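Small Ovens, Large Opinions

Simone Dantas has been cooking in countertop ovens since her first apartment, where the real oven was used for storing sweaters. What follows is the April gallery from her Plunutov page, devoted to the reheating of things that were probably fine cold.

A word on equipment. I have owned 13 of these little ovens, counting the Hellov that only knew how to make charcoal and the Gestitz with a timer that went off at 2 in the morning, every morning, until I gave it to my brother. All of them had one thing in common – a door that takes up more room open than you planned for. Clear the counter first. Then clear it again.

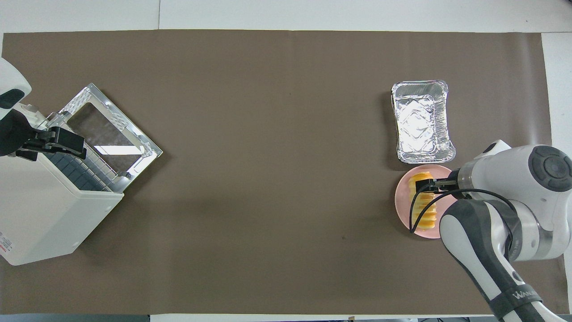
The other thing I will defend to the end is the foil tray. People write to me about proper bakeware, and I own proper bakeware, some of it Vieira, all of it at the back of a cupboard behind the fondue set. A foil tray weighs nothing, fits where it has to and asks very little of you afterward. Crimp the rim back up if it sags.

Brown paper goes down before anything else. I buy it on a roll that was sold to me as a year's supply and is now in its third year. Crumbs stay on it, grease mostly stays on it, and the table underneath gets to keep its looks.

Plates can be any color you like. Mine are whatever survived the last move.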